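Jirner 60 folding workbench, six months in

Posted in Workshop, Reviews
7 comments

Right, quick one because I've got glue going off in the other room. People keep asking about the bench so I'm doing it properly, then you can all stop emailing.

What I bought: the Jirner 60, the folding one, from Revonley. The 60 is the depth in centimetres. Paid 370 for it with the vice thrown in, delivery on top, which I thought was a cheek. There's a cheaper one with a thinner top. Didn't look at it for long.

What I use it for: repairing chairs. Mostly dining chairs, a few stools, the odd drawer that somebody's uncle has filled with screws. Nothing heavy. If you're planing oak all day, go and read a different review.

Putting it together

Said 33 minutes on the box, which is a funny sort of number to print. Took me most of an evening. The drawings are fine until the legs go on, then there's a page where two brackets look identical and they aren't. One has the slot nearer the end. I had it on backwards, folded the thing up, heard a crack, said some words. No damage as it goes, just the washer popping out.

Bolts all there plus two spare. Hex key supplied is soft as cheese, use your own.

The holes lined up. I know that sounds like nothing but I had a Riis bench before this and had to drill half of it out again, so I was pleased.

The top

Good. Better than I expected at the price. Flat when it came, still flat, and I've checked it with a straight edge in October when the heating went on and everything else in the workshop moved a bit. Pale surface so you can see what you've dropped, which at my age matters. Marks easily though. Tea, pencil, a ring off the varnish tin that will not shift. I've given up and put a bit of hardboard down for the mucky jobs.

Lighting makes a big difference with a pale top. I had a strip right over it and the glare was horrible by four in the afternoon. Moved it back towards the wall, much better.
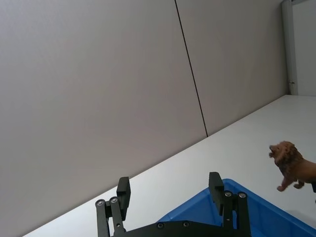

The vice

Here's where I get grumpy. It's a nice enough vice, opens wide, the handle doesn't pinch your fingers. But the jaws toe out. Clamp something low down and the top of the jaws drifts, so you get a lovely grip on the bottom half of a chair rail and none at all on the top. Packed mine with a strip of card. Works, shouldn't have to.

Also it wants grease straight out of the box. Dry as a biscuit. Did it once in the first week and agian last month and it runs lovely now.

If you've already got a vice you like, ask Revonley if they'll do the bench without. They did for Arash Bagheri at our evening class, knocked a bit off as well, and he's put his old Jestow on the front of his. Looks daft, bigger than the bench nearly. Holds like anything.

Does it wobble

Bit. Side to side it's solid. Front to back there's some give if you really lean into a saw. I put it against the wall for sawing and out in the middle for gluing up, problem gone. Feet are adjustable but only the two at the front, which is odd, and the rubber caps come off when you drag it. Lost one already. Found it. Lost it again.

Folding

Flat in under a minute once you know the knack, and the knack is lift first, THEN push the catch. Heavy for one person. I can do it but I make a noise. It stands up behind the door and hasn't fallen on anyone.

The chair I've got on it now has 1943 stamped under the seat and all four joints gone, and it sat up there three days with the clamps on and the bench didn't shift, so fair play.

Good bits
Flat top, stays flat
Everything lined up
Folds properly small

Bad bits
Vice jaws
That hex key
Rubber feet
Delivery charge, still cross

Would I buy it again? Yes, without the vice. For light repair work in a small room it's the best I've had, and I've had a few. Four out of five. Would of been four and a half with decent feet.

Spare caps are on order from Revonley, will update when they turn up. Glue's ready, got to go.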